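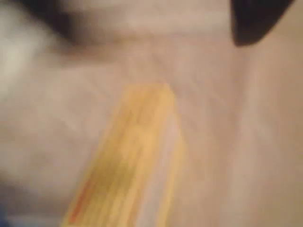

Paltton Evening Knitters – members' list

From: Nermin Oral
To: all members
Date: 2019-06-24
Re: heel keeps coming out pointy

Hi Edeltraud and everybody,

Oh, I know that heel! I made three pairs with it before I worked out what I was doing. I'll put your bit in so the others can follow along:

> I'm on my second sock from the Frerichs leaflet and the heel
> has a little peak at the back, like an elf shoe. I cast on 64,
> worked the flap over 32, then turned as written. The first
> sock did it too. Should I rip back to the cuff or will
> blocking sort it out? I'm using the gray Clotent sock yarn.
> Edeltraud Ostermann

Please don't rip back to the cuff! Your cuff and leg are fine. Put a lifeline through the last row of the flap (dental floss works great) and only take out the turn. My guess is you're starting the short rows too close to the middle, so the cup comes out narrow and pokes. Try purling two or four more stitches past center before your first p2tog, and then on the way back knit the matching number before the ssk. You'll end up with a wider bottom to the heel and a few more stitches to carry into the gusset, so expect 8 extra decrease rounds or thereabouts in your plans, depending on how many you added.

Blocking will soften it a bit but the peak comes right back after a day in a shoe. Ask me how I know.
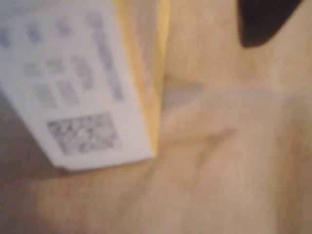 Can I use the wider turn with any flap heel pattern?
Most of them, as long as the flap has an even number of stitches and you decrease the gusset back down to your original count.

One more thing on the yarn. I have the Clotent too and it's a little slippery, so I go down a needle size for the flap and slip the first stitch of every row pretty firmly. My cousin swears by the Clesalitz wool for heels and she may be right, but I've got 600 grams of the other stuff to get through first, so ask me again in November!

Bring the sock along next time if it's still giving you trouble and we'll look at it together. And whoever borrowed my short circular, keep it till then, I'm on double points anyway.

Nermin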